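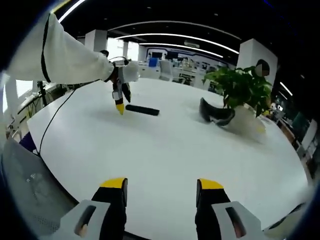 Fig. 7. Open office, round white table.

4. Pairing the remote with the Prundel box

Do section 3 first. Box has to be on the wall power, not the TV's USB port. USB port doesnt give it enough and you'll get the logo over and over.

1. Put in 2 fresh AAA batteries. Both new, same brand.
2. Turn the TV on with the TV's own remote. Pick the input the box is plugged into.
3. Wait for the "Add remote" screen. Slow on first boot.
4. Stand close, hold Home and Back together for 7 seconds. Let go when the light on the box goes solid.
5. Screen shows a check mark. Press OK.
6. Set TV brand from the list. Srivastava panels (the older hallway ones) are not listed, use code 940.
7. Try volume up, volume down, mute. Nothing? Pick "Next code" and try agian.

NOTE: One remote per box. Pairing a second one drops the first with no warning.

NOTE: Rooms with two boxes, unplug the other one before step 4. Otherwise you may pair the wrong box.

CAUTION: Do not mix old and new batteries. Take them out if the room is shut for more than 11 days.

Wrong remote is the usual problem. The one for the box is slim and black, rounded ends, two small round buttons one over the other near the end. Markings on the lower ones are hard to read in low light, go by feel or turn the lights up.

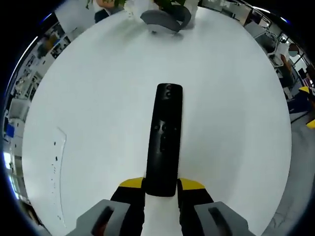 5. If it won't pair

- Box light blinking: still updating. Leave it alone, don't pull the plug.
- Box light off: check the adapter, then the power strip switch.
- "Remote not found": batteries out, press any button a few times, batteries back in, repeat step 4.
- Pairs, then drops: box is probably behind the TV against the metal bracket. Move it to the side, use the short HDMI extender in the bag.
- Volume works but power doesn't: HDMI control is off on the TV. Settings, Inputs, turn it on.

Still stuck, factory reset. Paper clip in the hole underneath, hold untill the light goes out. Wipes the Wi-Fi login too so have it handy. Brimport site has its own login, ask Byung-chul Yeo.

Vekbridge Room Systems | Setup guide, rev. April 27, 2018 | Contact: Mamta Khurana, Support | © Vekbridge | Back to top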